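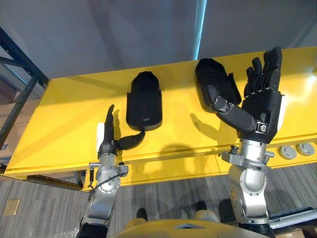 Two black holders on a yellow workbench.

How to Set Up a Workbench You'll Love Using

I spent years working on whatever flat thing was free. The kitchen table, the lid of the chest freezer, one time an ironing board (don't). Then I finally gave a whole wall of the garage over to a real bench and wow, I get twice as much done and I enjoy all of it more! If you have a corner and a free weekend, you can do this too.

Pick the spot first

Stand in the room at the time of day you usually work. I'm out there at 7 in the evening, so window light was no help to me, but the outlet on the north wall was worth its weight in gold. Check that doors can swing, that you can get the mower out, and that you can stand back a full step from the bench without hitting a shelf. Mark the outline on the floor with masking tape and live with it for a few days. I moved mine twice.

Get the height right

Stand up straight in the shoes you work in, let your arms hang, and measure from the floor to the crease of your wrist. For most bench work that number is a great place to start. If you mainly do small stuff like soldering or fixing toys, go a few inches higher so you aren't bent over all night. If you do a lot of hand planing, go a bit lower.

Choose a top

My first top was a secondhand door from the salvage yard in Kirkarard, and it served me well for three years. Solid doors are flat, heavy and cheap. Hollow ones sag and dent, so knock on it before you pay. Whatever you choose, lay a long straight edge across it in several directions and look for light underneath.

Then paint it! I know plenty of people like bare wood, and it does look lovely, but a bright top is so much nicer for finding things. A dropped black screw on a dark brown bench is gone forever. On a yellow one you spot it right away. Use floor paint, two thin coats, and give it a good long cure before you set anything heavy on it. I painted mine in June and the garage was warm enough that it hardened up nicely.

Build the base

Four legs, two long rails, two short rails and a low shelf. Cut all the legs together, clamped side by side, so they come out the same length. Put the frame together upside down on the floor, check the diagonals, and only then drive the last screws. If the two diagonals match, you're square. Mine measured 169 centimeters one way and 169 the other and I did a little dance.

Load the low shelf with something heavy. Paint cans work, and so do bags of sand. A bench that doesn't creep across the floor while you're sawing is a joy.

Give small things a home

You will be tempted to buy a giant organizer on day one. Wait a month. Work at the bench, notice what you keep reaching for, and make a place for those things only. My regulars turned out to be a tape measure, two screwdrivers, a pencil and the good pliers, and they all live within arm's reach on the left. Everything else went in drawers.

Holders and trays slide around on a painted top, so stick a bit of rubber shelf liner underneath. Cut it slightly smaller than the base and it won't show.

Light it well

One lamp overhead and one from the side is plenty. The side lamp shows up scratches and bumps you'd never see otherwise – sanding got so much easier once I added mine. Keep the cord off the work surface and run it down the back of a leg with a few clips.

Keep it clear

Five minutes at the end of each session: brush off the top, put the tools back, wipe up any glue while it's soft. Touch up the paint once a year, and save a jar of the original color for it.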